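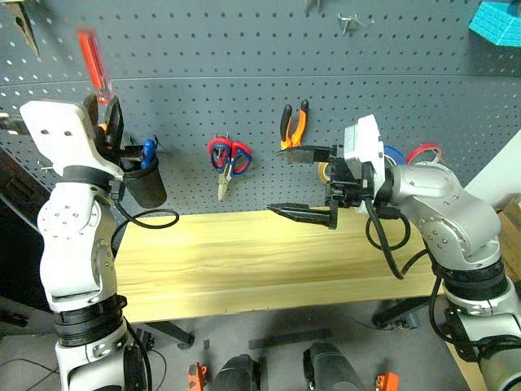 Ticket 146 – pegboard panel, lower hooks pulling forward
Site: Grilstead workshop, bench wall
Product: Tikton perforated panel, grey, two sheets
Logged by: Harish Chaudhary
Status: closed, one item carried over

Fault as reported: hooks in the lower sheet tip forward when a tool is lifted off, and sometimes come out with the tool. The panel is two sheets butted along a horizontal seam, and hooks above the seam are not affected. The peg holding the red and blue handled scissors is typical of the lower sheet. Scissors are light, so load was ruled out early. The orange and black pliers beside them use the same batch of hooks.

Entry 1
Checked hook shank against hole. Fit is loose in the lower sheet and firm in the upper one. Swapped one hook from top to bottom and the looseness stayed with the hole. Hooks cleared.

Entry 2
Tried a second brand of hook (Dixit, from the odds and ends drawer). Slightly thicker wire, tighter in the hole, still tips. Returned to drawer.

Entry 3
Pulled the lower sheet and measured behind it. Top sheet stands off the wall on 20 mm battens. Bottom sheet had been fixed on 17 mm battens, and the centre batten was missing altogether, leaving an unsupported span of 800 mm. The sheet flexes when a tool is lifted and the hook rides up out of its seat. Some holes have worn oval as a result.

Entry 4
Supplier (Stovemard) asked whether the lower sheet was a different thickness. It is not. Both sheets measured the same at all four corners. They offered a replacement sheet at cost, declined for now.

Fix applied
– Lower battens replaced with 20 mm to match the top.
– Centre batten added, screwed to the stud.
– Sheet rehung, screws snugged by hand, no driver.
– Worn holes marked on the back in pencil. Hooks moved one row over.

Result: no tipping after repeated lifts with scissors, pliers and a half-kilo hammer. The cup-type tool holder was not part of the fault report but was reseated at the same time.

Carried over: yellow tape still has no proper spindle. Requested a long straight peg, on back order until May. Please do not hang it from a scissor hook in the meantime.

Closed – H.C.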